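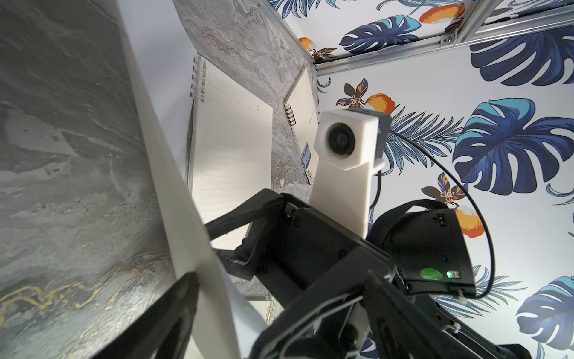
Notebooks in front of the marble-pattern panel.

Section 5. Applying Flukano Film to Panels and Shelves

Read this section to the end before you cut the first piece. The film is self-adhesive and can be moved again during the first minutes only. Work at normal room temperature, and keep the window closed so that dust does not land on the glue side.

5.1 Preparing the surface

1. Remove all handles, hooks and screws from the panel.
2. Wash the panel with warm water and a little dish soap. Do not use furniture polish. It leaves wax, and the film will lift at the corners.
3. Let the panel dry for 8 hours. Overnight is fine.
4. Fill holes and deep scratches with Uker filler, and sand them flat when the filler is hard.
5. Wipe away the sanding dust with a dry cloth.

Note: Raw chipboard must be sealed with one coat of Uker primer. Painted boards do not need primer if the paint is sound.

5.2 Cutting

1. Measure the panel two times and write down the larger number.
2. Add 5 cm to each side.
3. Turn the roll with the printed grid up and draw your lines on the grid.
4. Cut with a sharp knife along a metal ruler. Change the blade when the cut begins to look torn.

Caution: The blade is very sharp. Keep your free hand behind the knife, never in front of it. 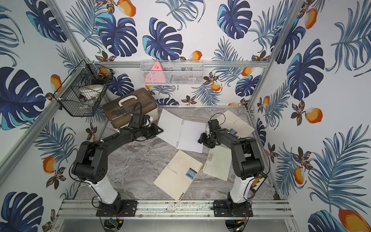
Reading time for this section: 3 min

5.3 Applying the film

1. Peel back a narrow strip of the paper along the top edge.
2. Line up the strip with the top of the panel and press it down by hand.
3. Pull the paper slowly from below with one hand. With the other hand, push the film flat with the felt tool, from the middle to the sides.
4. If you see a bubble, lift the film back to that place and lay it again. Small bubbles can be opened with a pin.
5. Fold the extra film around the edges. At the corners, cut away a small triangle first.

Note: Large patterns such as Drokesholm must be matched from sheet to sheet. Buy one extra roll for a full wall. The Ji pattern has no repeat and can be joined anywhere.

5.4 After the work

Wait one full day before you put books or boxes on a covered shelf. Clean only with a damp cloth. Keep the order slip, because the batch number is printed on it and you will need it if you order more film in the same color.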